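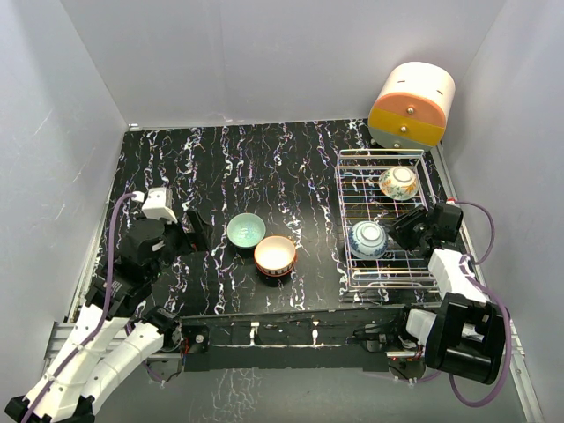 I have given up on matching bowls, and I'm a little embarrassed by how long it took me. For most of my adult life I believed that a proper kitchen had a stack of eight identical white ones, the kind that nest so neatly you could carry the whole lot in one hand. I had them, too. I paid 119 dollars for the set when I moved into the apartment on Plilta Street, and I felt very grown up carrying the box upstairs.

Then they started breaking, the way bowls do, and the company had quit making that shape, and I spent a silly number of evenings hunting for replacements that were close enough. Close enough is terrible, by the way. Two whites that are almost the same white look worse together than a red bowl next to a blue one!

So now I'm on the other side. Give me a crackled green one and an orange-rimmed one and something with flowers painted on the outside, and let them all sit in the rack together like people waiting for a bus. I love a celadon glaze with those fine little lines running through it (I know potters call it crazing, and I know some people think it means the bowl is ruined). I love blue and white patterns of pretty much any kind. And I have a real weakness for a bowl that's loud on the outside and plain white on the inside, so the color is there when you pick it up and out of the way when you're eating.

My sister thinks this is a phase. She says mismatched dishes are fine for a café but that at home they look like you lost a bet. She also owns 11 dinner plates in the same gray, so we were never going to agree on this one.

What I'd say back to her is that I know my bowls now. With the white set, I grabbed whichever was on top. These days there's the oatmeal bowl and the soup bowl and the one that's too shallow for either but perfect for olives, and if somebody else in the house takes the oatmeal bowl on a Wednesday morning I notice, and I'm grumpy until lunch. Is that an improvement? I think it is. You take better care of a thing you'd miss.

Storage is the fair complaint. Odd bowls don't nest, and the cupboard door has to be opened with some respect. I got around it by hardly using the cupboard. A wire dish rack holds bowls on their sides very nicely, water runs off, and you can see every pattern instead of just a pile of rims – I leave mine out on the counter all day and have stopped pretending I'm about to put anything away. Deep bowls do lean and slide a bit in the slots. I put the heavy ones in first and it mostly behaves.

As for where to find them, the thrift store in Lastia has a whole back shelf of singles, and so does pretty much every church sale in May. People donate the last one of a set because it looks lonely. Great, I'll take it. I've never paid more than a few dollars, and for what that first box cost me I could fill the kitchen twice.

The one rule I've kept is that I have to be able to hold it comfortably in one hand when it's full. I've put back some gorgeous bowls over that, including a wide painted one last spring that I still think about when I'm doing the dishes.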